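Re: [hurkside-swap] Box on the front table

The table this afternoon:

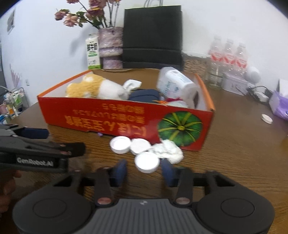

Orange pumpkin box, with the loose bottle caps in front

Kevin,

I left the box where it was. The yellow and white plush toy is in it, along with a white cloth item, something navy blue in fabric, and a white bottle with a blue label. I didn't unpack any of it, so I can't say what is underneath.

The white caps on the table are the ones Iddrisu has been asking for. Please don't toss them. He takes them to the drop-off on Halonen Street and wants 2551 before the end of July. Last I heard he was short 441.

The crumpled tissue can go in the trash. The milk carton by the vase should go home with whoever brought it. I'd like to keep the dried roses where they are – they look good against the white wall. The wicker basket is mine and can be borrowed, but I need it back by July.

Roxana

Kevin Quispe wrote:
> Hi all,
> Does the pumpkin box belong to anyone? I need the
> table clear by 7 pm for Shewit's sewing group. I can
> move the box to the hall shelf, but I don't want to
> mix it up with the things Alcides is giving away.
> Also, is the pack of water for the group or is it
> spoken for?
> Kevin

P.S. The water is for the group. Go ahead and open it.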